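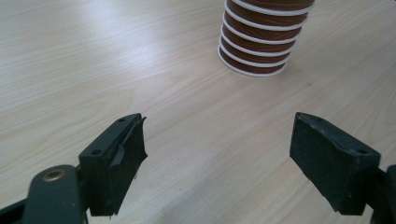 3.2 Lambing records and ewe weights

Records came from four farms in the Olivares flock group over two seasons. Ewes were weighed at mating and again in November, before housing. Of the 2,103 ewes entered at the start, 94 were dropped from the analysis for missing tags or incomplete weights. Body condition was scored by the same person on each farm, following the method set out by Cisternas and Górecki in the earlier Fodness trial.

Lambs were tagged within a day of birth and matched to the dam by hand. Twins fostered onto another ewe stayed with the birth dam for litter size but were left out of the growth figures.
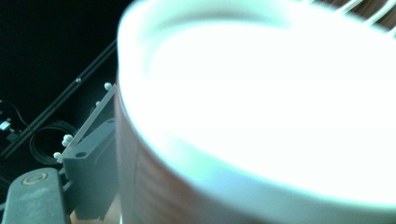 Figure 3 plots weaning weight against ewe condition at mating for the Watstead and Indlow farms only - the other two weaned at a different age. Thin ewes reared lighter lambs on both farms, and the gap was wider at Indlow, where grazing is poorer and no creep feed was given.

Figure 3. Weaning weight of single and twin lambs by condition score of the dam at mating, Watstead and Indlow.

Farm was fitted as a fixed effect in all models, with ewe age as a covariate.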